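20 September 2019

Great news for Atadville: the design for the new Usmani Library has been approved, and it's a beauty! Architect Noman Shaikh and his team at Fotach have drawn three long reading halls set around two courtyards, one planted with fruit trees and the other left open for kids to run around in. 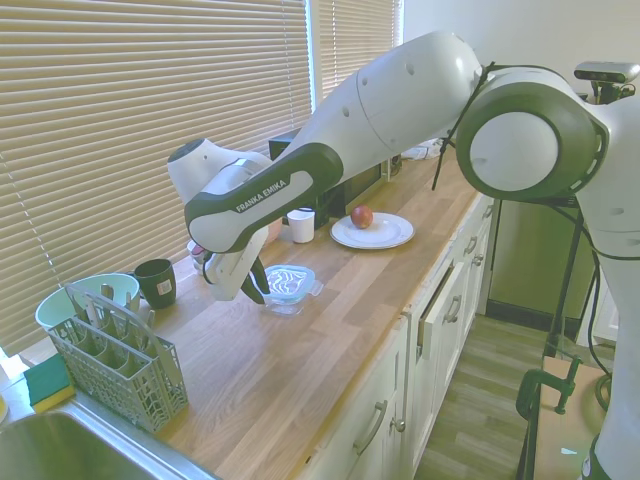 The halls are joined by a covered walkway that follows the old canal path, so you'll be able to cross the whole site in the rain and still hear the water. Shaikh's team won the job over 9 other entries, and the jury loved how low the roofs sit against the street.

There will be 694 seats in all, many of them in deep window bays facing the gardens (we've already picked ours). Ground is due to be broken in February, and the model is on show now at the Losirport gallery.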